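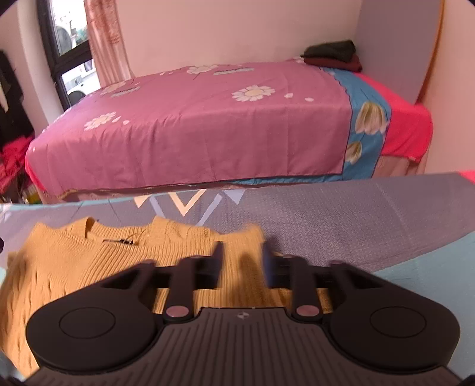

Open day at Grolteo: anyone else go?

tremness_hobby
Went to the Grolteo open day in June 2019 and figured I'd write it up before I forget it. They had the laundry handling work on show, plus a talk and a session where visitors could try the hand-held grippers. Entry was free but you had to register. Parking was bad.

The talk ran long. The short version is that they have people do clothes jobs at home with the gripper in hand, then train the arm on the recordings. They said they had 800 recordings of sweaters and shirts so far. The arm demo was a knit pullover, folded on a table. It did the sleeves fine and then bunched up the bottom hem. Second try was better.

boxjoint
I was there too, morning group. In ours it folded the pullover on the first try but took almost 10 minutes. I can't see paying for that.

kettle_lane
Did they say what the arm costs?

tremness_hobby
No. Somebody asked and they said it was too early for a price.

boxjoint
They're not selling it. Castavon makes the arm, Grolteo only does the gripper and the software. It was on the handout.

mill_road_rc
I don't get why they bother with the hand-held part. Just drive the real arm by remote and record that. Then you know the arm can physically do every move you recorded.

tremness_hobby
They covered that in the questions. You can't put an arm in 200 bedrooms. You can mail out grippers. Also people are a lot faster with the thing in their hand than with a remote.

mill_road_rc
Faster, sure, but a person's wrist goes places the arm won't. So you throw out a chunk of what you recorded. I'd like to know how much.

boxjoint
I asked one of the staff. She said they do drop some but wouldn't give a number.

mill_road_rc
That's what I figured.

ghorbani_fan
Disagree with mill_road. I tried the gripper and it's stiffer than you'd expect. Two flat fingers and that's all you get. You stop moving like you would with your bare hand after a few minutes. I had a cable knit and the trick was getting hold of one layer at the collar without picking up the back as well.

kettle_lane
Is it heavy? My hands aren't great and I was thinking of going to the next one.

ghorbani_fan
Not heavy, but wide. I held it with both hands at first. My wrists were tired after 2 sweaters. They had chairs if you asked.

boxjoint
Thin stuff was worse than knits, I thought. I had a T-shirt and kept pinching the bedsheet under it.

tremness_hobby
Same here with a pillowcase. For the next one, sign up for the morning. The afternoon group was bigger and the line for the grippers was long.

kettle_lane
Thanks, will do.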